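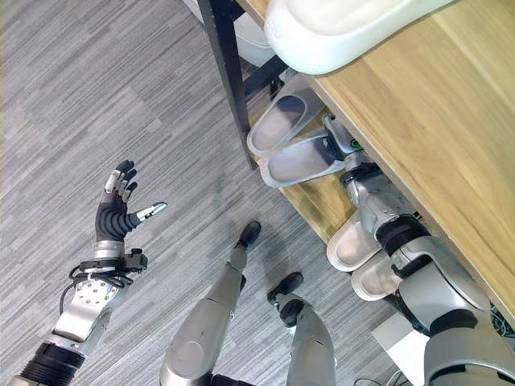 Celtavier, October 11, 2026

Call for participants: student team, household humanoid project

The Brukix student project is taking on new members for the shoe rack work. Please read all of this before you write to us, including the parts that make it sound less fun.

What we are trying to do is get a humanoid robot to put slippers on a rack, in pairs, in a home it hasn't been set up for. You have probably seen videos of robots doing far more than that. We have too, and we'd like to know how many tries each of those videos took. Our view is that most claims about household robots are untested once you move the furniture. We would like to test ours, and we need people who are happy to find out that it fails.

We already have 3,164 recorded attempts. That sounds like a lot until you start watching them. Last year's team said 3,000 would be enough to train on, and we no longer believe it. Too many were recorded with the rack in the same spot, and the labels for "placed" and "dropped close enough" were used as if they meant the same thing. Part of your job will be going back through those.

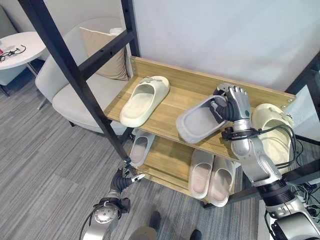

Rack work on the striped carpet, right hand on a light gray slide.

There are 9 places. Most of them are for people who will operate the robot and label recordings, and 2 are for people who can already program and want to work on grasping. Soft foam footwear is a harder thing to grip than it looks. A slide squashes, turns over, or hooks a finger through the strap and comes along when the hand leaves. If you have a clever idea about this, bring it, but expect to be asked for a test before anyone agrees with you.

Who can apply
Any enrolled student, any year, any major. No robotics background needed for the operator places. We care more about whether you write down what happened, including on the bad runs. People from design, psychology and nursing have been some of our best labelers.

What the work is like
Slow. You run an attempt, reset the rack, move it, run another. You will handle the same slippers all term. There are cables on the floor and you are expected to look where you step. Operators take turns, and everybody labels.

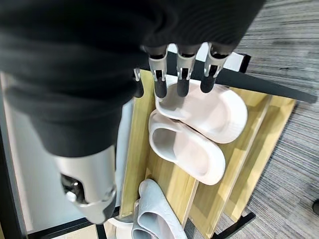

Labeling is done in Skindik, a tool written by an earlier team. It works, it is ugly, and it loses your place if you close the window. Fixing it would be a fair project for someone.

What you get
Course credit if your department agrees (ask them first, we can't promise it for you), lab access, and your name on the report. There is no pay. The Rastogi Fund covers equipment only. We also won't tell you this leads to a job, as we have no figures that show it does.

At the end of the project in June we hold an open test. Visitors choose where the rack goes and which slippers are used, and every attempt is reported, good or bad. If the success rate is poor, the report will say so on its first page.

How to apply
Send one page to the Brukix project desk at the engineering office. Leave out the paragraph about your passion for the future. Tell us:
- which kind of place you want
- how many hours a week you can really give
- one claim about robots you don't believe, and how you would check it

Applicants we want to meet will be asked to come in and label a short batch of recordings. We compare your labels with ours. Disagreeing with us is fine if you can say why.

Current members may reapply but are not guaranteed a place.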